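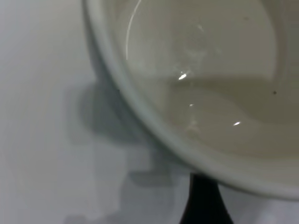 Stosteck hand coffee grinder: my review after five months

I bought the Stosteck hand grinder in September, from a small kitchen shop in Bralthorpe. Before that I had an electric one with blades, a present from my sister-in-law, and it made half dust and half gravel. I drink two cups in the morning and one after lunch, so I wanted something simple that does not wake the whole house at six o'clock.

What you get

The box contains the grinder, the handle, a short brush and a cloth bag. There is a leaflet in four languages. The English part is not very clear about the adjustment ring, and I had to read the French part also. The body is steel with a rubber band in the middle for the grip. Without beans it weighs 372 grams on my kitchen scale. I would not carry it in a rucksack for a week, but for a weekend it is fine.

The shop also had the grinder from Pranside, which is cheaper and lighter. I held both for a long time. The handle of the Pranside moved a little from side to side, and I did not like this.

Grinding

The chamber says 30 grams in the leaflet. In truth it takes 26 of a light roast, and then you must tap it on your palm to close the lid. I always weigh my beans the evening before, so in the morning I only need to pour them.

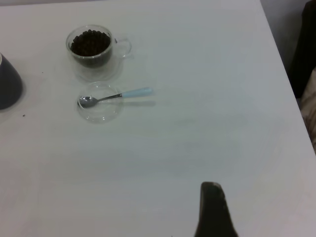
For a filter coffee I turn the ring to click 18, and for the moka pot to click 11. One dose for filter needs a little more than one minute of turning at a calm speed. Light roasts are harder work. I used a bag from Shakya, a roaster I order from by post, and with their lightest beans my wrist was tired before the end. My wife, who has small hands, holds the body against her hip and says it goes better like that. With darker beans there is no problem at all.

The result is even. There is still some fine powder, I see it on the paper when the water has gone through, but much less than before. The coffee is cleaner and I can taste a difference between two bags, which I could not do earlier. For espresso I cannot say much. I tried it 2 times on a friend's machine and the water ran too fast both times, even with the ring almost closed.

Noise is low. It is a dry, crunching sound, and from the bedroom one hears nothing with the door shut.

Cleaning

The leaflet forbids water for the burrs, so I use the brush once a week. You unscrew the bottom, pull out the axle and lay the parts in order — please remember where the small spring goes! I lost mine under the cooker the first time and found it only the next day. The bottom cup can be washed, but it must be fully dry before you screw it on again, otherwise the thread feels rough. The cup is also a little static, and in cold dry weather the ground coffee sticks to the wall. One drop of water on the beans before grinding helps with this.

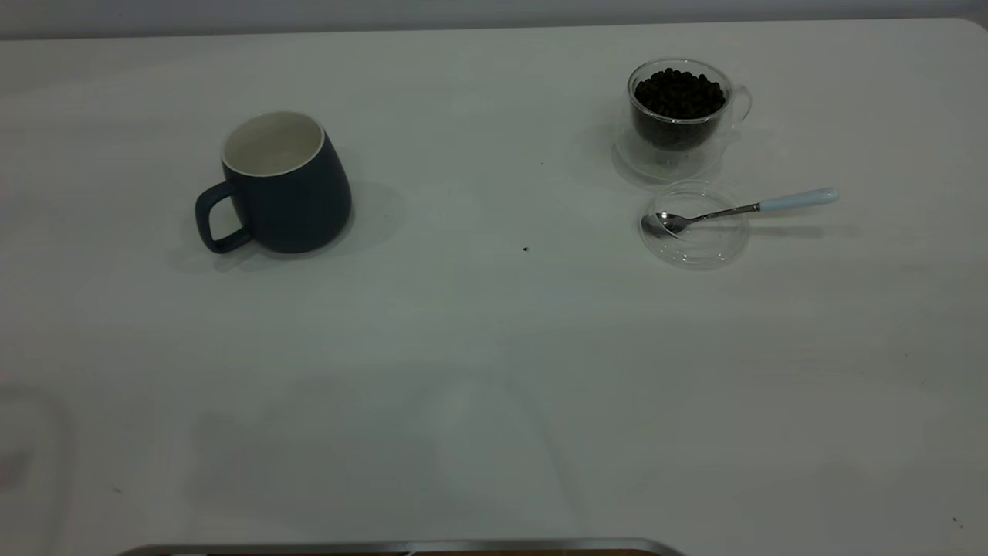
Another thing I should mention is the knob on the handle. After three months it became loose and made a clicking noise with every turn. I wrote to Stosteck and they answered in four days, asked for a photograph of the receipt, and sent a new knob without cost. It has a different colour from the old one, a bit more yellow, but it sits firmly.

Price

I paid 50 pounds. I think this is correct for what it is. If you make coffee for four people every morning, buy an electric one, because filling the chamber again and again is no pleasure. For one or two people I can recommend it, mainly for filter and moka.

I give four stars from five. The missing star is for the leaflet and for the knob.

Written 14 February 2023. If the new knob gets loose too, I will add a note under this review.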